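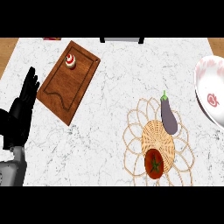 Simulated kitchen counter with a robot hand, a cutting board and vegetables on a woven mat.

Kitchen robots: frequently asked questions

Can a robot clear my kitchen counter yet?
In part. The better ones can pick up one item at a time and put it where it belongs, if the counter is fairly open and the items are ones they have practiced on. A full counter after dinner is still too much for most of them.

Why do you test in simulation first?
It is cheaper and nothing gets broken. Our kitchen task has been run 2,819 times on a computer. Doing that with real tomatoes would take months and a lot of tomatoes.

Does a good result in simulation mean it works in a house?
No. Rendered marble is always the same marble. Real counters have crumbs, glare and puddles. We treat a simulated pass as permission to try the real thing.

Which items are hard?
Soft ones and odd shapes. A tomato rolls and bruises. An eggplant is smooth and heavier at one end. A frosted cupcake is worse than either, as there is hardly anywhere to hold it without leaving a mark. Cutting boards are hard for a different reason: they lie flat, and fingers need an edge to get under.

Do hands with fingers do better than simple grippers?
Sometimes. Fingers can adjust to a bowl rim or a stem. They also have more joints to control and more parts to wear out. Dilek Yüksel, who runs our hand tests, still picks a simple gripper for boxes.

Can it chop vegetables?
We don't test knives. Our tasks cover picking up, moving and putting down.

What about shop floors?
Machines are further along there. The parts are the same every day and the lighting doesn't change. At Keskin, one arm loads trays for 8 hours a shift and a person checks the trays at the end.

When can I buy one for my home?
We don't have a date. Bralldale does testing only and does not sell robots.

Can I suggest a chore?
Yes. Send it to Kadir Yaman through the contact form. There are 44 chores on the list now, and we add new ones in May.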